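Perception and planning engineer wanted at Calisico (Stolham office, small team, lots of tabletop manipulation)

Posted February 2023
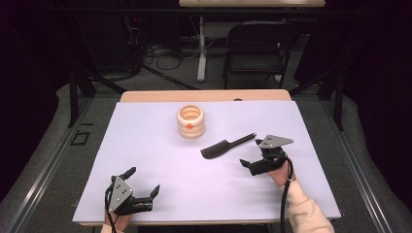 I run the manipulation software group at Calisico and I'm looking for one more engineer to join us. I wrote this ad myself, so it's going to ramble a bit. If you'd like the short version: you'd be writing the code that gets from "I see a thing on a table" to "the fingers are closed on it," and you'd be doing it with a two-arm setup and a big pile of demonstrations recorded by people.

We work on small everyday objects. Combs, cups, tape rolls, spoons, that kind of stuff. Thin flat things are my personal obsession right now. A comb lying on a board gives you almost no height to work with, the depth data around the teeth is a mess, and the planner will happily hand you a grasp that drives a fingertip into the table. People just do it (they pinch the handle, or tip it up on one end, or slide it over a bit first) and I'd love for our policies to get even half that clever.

What you'd be working on

The perception side first. Our segmentation is decent on chunky objects and pretty shaky on black, thin or shiny ones. I want someone to own that, from picking what to label through to the node that publishes poses. You'd also inherit our hand-to-camera calibration, which works but takes too long and has a couple of steps that only exist as comments in a shell script. Sorry in advance!

Then planning. We have an in-house library called Wustis that does two-arm motion planning and picks which arm goes for what. It's C++ underneath with Python bindings on top, and 348 tests, 9 of which are marked flaky and have been since December. I'd love to see that number go down. The arm selection logic is mostly my fault, it's a long chain of if statements, and you have my full permission to throw it out.

And tooling, which I'd guess is a third of the job. Demonstrations come in as video plus finger opening plus pose, and somebody has to line up the timestamps, trim the dead time at each end, and flag the clips where tracking dropped out. We have a viewer for this. It's slow, it crashes if you scrub backwards too fast, and everybody uses it all day long. If you're the kind of person who can't leave a tool like that alone, please please apply.

What I'm hoping you bring

Solid Python, and enough C++ that you can fix a bug in somebody else's code without dreading it. Some real time spent with robot arms, cameras, or both. School projects and hobby builds are fine with me. You should be comfortable with transforms, and by that I mean you've had one backwards before and remember how you found it. Imitation learning experience would be great but we can teach that part.

I don't care much about degrees. I do care that you write things down.

The practical bits

The job is full time and based in Stolham, in the Rusnák building, second floor. You can work from home two days a week once you're settled in, but the first couple of months I'd want you near the hardware most days. Pay is 82 to 98 thousand a year depending on experience, plus health coverage and a travel budget for one conference. Everyone on the team spends a few hours a week recording demonstrations, me included. It's kind of relaxing, and you learn a lot about your own bugs that way.

How to apply

Send a resume and a page or so about something you built that moved, or tracked something that moved. Tell me what went wrong with it. Links to code are welcome, messy code too. We'll do a phone call, then a half-day visit where you pair with one of us on a real Wustis issue (paid, and you keep the snacks). No whiteboard puzzles.

Use the form on the Calisico jobs page and put "tabletop" in the subject box so it lands with me. I read all of them and I'll write back either way, usually inside two weeks.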